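# How big bricks hold together

Pick up two big building bricks and press one on top of the other. They stay together, even if you turn them upside down. There is no glue and there are no screws. This page explains how that works, and how to build something that stands up.

## Studs and sizes

The round bumps on top of a brick are called **studs**. You use them to say what size a brick is.

A brick with two rows of two studs is called a two by two, and people write it as 2x2. It has four studs. A brick with two rows of four studs is a 2x4, and it has eight. Two 2x2 bricks placed side by side cover the same space as one 2x4.

A brick keeps its size name however it is turned. Sometimes you can't see all the studs, perhaps because something is in front of them, and then you have to work out the rest.

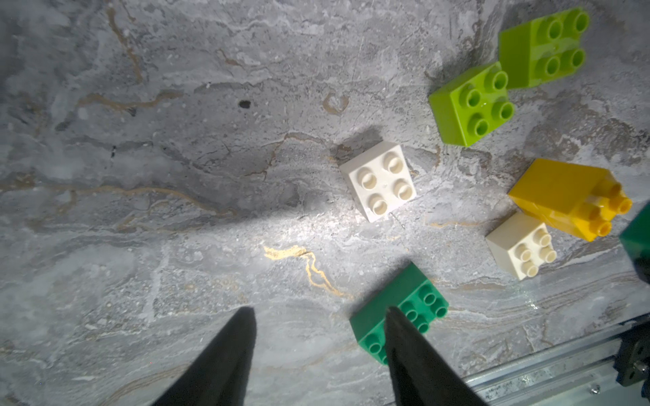 *A white 2x2, a dark green 2x4 and lime-green bricks on a marble-patterned surface.*

Now turn a brick over. Underneath it is hollow. The studs of the brick below go up into that hollow space and the walls press against them on the sides. This pressing makes a force called **friction**, and friction is what stops the bricks sliding apart. You can feel friction when you rub your hands together.

The fit has to be very good. If the studs were a tiny bit too wide, you would never get the bricks together. If they were a tiny bit too narrow, your tower would drop to bits when you lifted it. This is why bricks from different makers don't always join well.

## Why are they so big?

Small hands find small parts hard to hold. A big brick is easier to grip and easier to turn round, and it is too large to swallow. Big bricks also have fewer studs to line up, so it is easier to get them straight.

The brick box at the Cartwright toy library has 147 big bricks in it and was first put on the shelf in 1983. Some of the first bricks are still in there. They are a bit scratched, but they still click on to the newer ones.

## Picking up and lining up

You can hold a brick in lots of ways, but two sides that face each other are best. Your finger goes on one side and your thumb on the other. Both push inwards, and the brick can't slip out. If you push on one side only, the brick just slides away across the table.

Try not to cover the bottom of the brick with your fingers. That part needs to be clear so it can go over the studs.
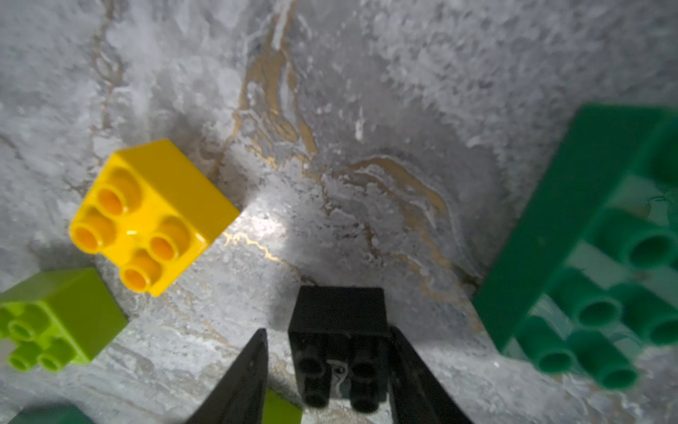

Bit-na Yeon wrote to us to say that she always puts the first corner on and then rocks the brick down flat, and she wanted to know if that was wrong. It isn't wrong. Rocking works well for one or two bricks. On a tall tower it can tip the whole thing over, so there it is better to hold the brick level and press straight down in the middle.

If a brick won't go on, don't push harder. Lift it off and look. Most of the time it has been turned a little, and the studs are hitting the walls.

## Building a tower

You will need a flat, hard table. A carpet is too soft — the tower will lean.

1. Sort your bricks by size. You can sort by colour as well, if you like.
2. Put a 2x4 down first. This is your **base**. A wide base is harder to knock over than a narrow one.
3. Put a 2x2 on top. Look at where it sits. It will cover four of the studs and leave four showing, so you can choose the left end, the right end or the middle.
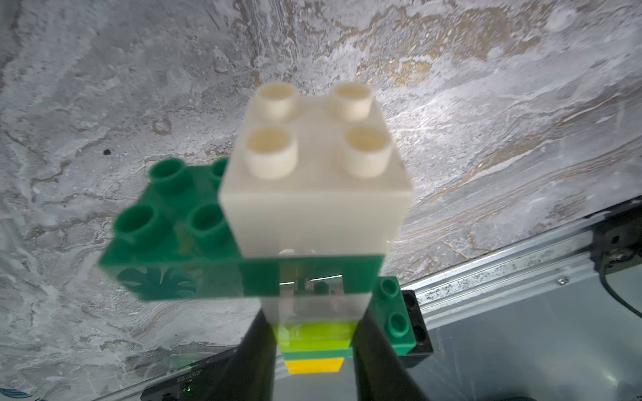
4. Add another brick. Hold the bottom of the tower still with your other hand while you press.
5. Stop now and then and look at the tower from the side. If it leans, press each layer down again, starting at the bottom.
6. When it falls, see which brick came off first. Try a bigger one in that place.

## Try a bridge

Stand two 2x2 bricks on the table with a gap between them. Lay a 2x4 across the top so that each end sits on two studs. How wide can you make the gap before the long brick has nothing to hold on to?

## Words on this page

**Stud:** a round bump on top of a brick.

**Friction:** a force that slows or stops things sliding against each other.

**Base:** the bottom part that everything else stands on.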